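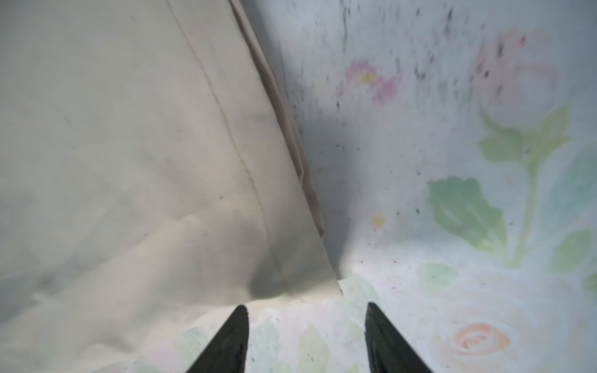
Figure 4.1 Cotton pillowcase with stitched hem, on a floral-patterned sheet.

Unit 4: Cotton Bedding in Institutional Laundering
Course notes, Textile Care and Performance
Instructor: Soledad Olivares

4.1 Scope

Unit 3 covered fiber structure and yarn formation. These notes move to finished flat goods: sheets, pillowcases, and draw sheets. Terry goods are in Unit 5. Read with the lab sheet for the shrinkage exercise.

4.2 Weave and thread count

Plain weave passes each weft yarn over one warp yarn and under the next. It has the most interlacings per unit area, so yarns cannot shift far and the cloth resists abrasion well. Percale is a closely woven plain weave. Sateen floats yarns over several others before interlacing. The floats give luster and a smoother hand, but they snag and wear sooner under commercial loads.

Thread count is the sum of warp ends and weft picks per square inch. Counts on retail labels are often raised by counting each ply of a plied yarn separately. For this course, a two-ply yarn counts as one. Under this rule a sheet labeled at twice the true figure is common – check the yarn under magnification before recording anything.

4.3 Shrinkage

Three mechanisms matter here.

Relaxation shrinkage. Warp yarns are held under tension during weaving and finishing. The first wetting releases that tension and the cloth shortens, mostly in the warp direction.

Swelling shrinkage. Cotton fibers swell across their width in water. A swollen yarn needs a longer path around the yarns it crosses, and the cloth draws in to supply it.

Progressive shrinkage. Small losses continue over later cycles, driven by mechanical action and over-drying.

Compressive finishing removes most of the first two before sale. Residual shrinkage is calculated as:

percent change = 100 x (final length – original length) / original length

A negative result is shrinkage. Worked case: a marked length of 388 mm measures 380 mm after laundering. The change is 8 mm, or –2.1 percent. Report warp and weft separately.

4.4 Hems and closures

A hem has at least two layers of cloth and a line of sewing thread, and these do not always shrink at the same rate. If the thread shrinks more than the cloth, the seam puckers. Polyester-core thread is stable in hot water, so with cotton cloth the usual fault runs the other way: the cloth shortens and the thread sits loose on the surface, where it catches.

Inspect fold edges before flat areas. Abrasion concentrates at folds.

4.5 Case data: Espinoza linen pool

The Espinoza pool tagged 1,041 pillowcases and followed them until withdrawal. Of these, 319 were withdrawn for hem failure. The rest went out for staining, tears, or thinning, or were lost. Kultbridge supplied the cloth and Netent the tags. Lost pieces were not separated from withdrawn ones in the first ledger, so treat the remainder as one group.

For discussion: what share of the total failed at the hem, and what would you need to know before comparing it with a sateen lot?

4.6 Before next session

Bring the completed shrinkage table. The Jamomov handout on alkaline detergents replaces the older reading.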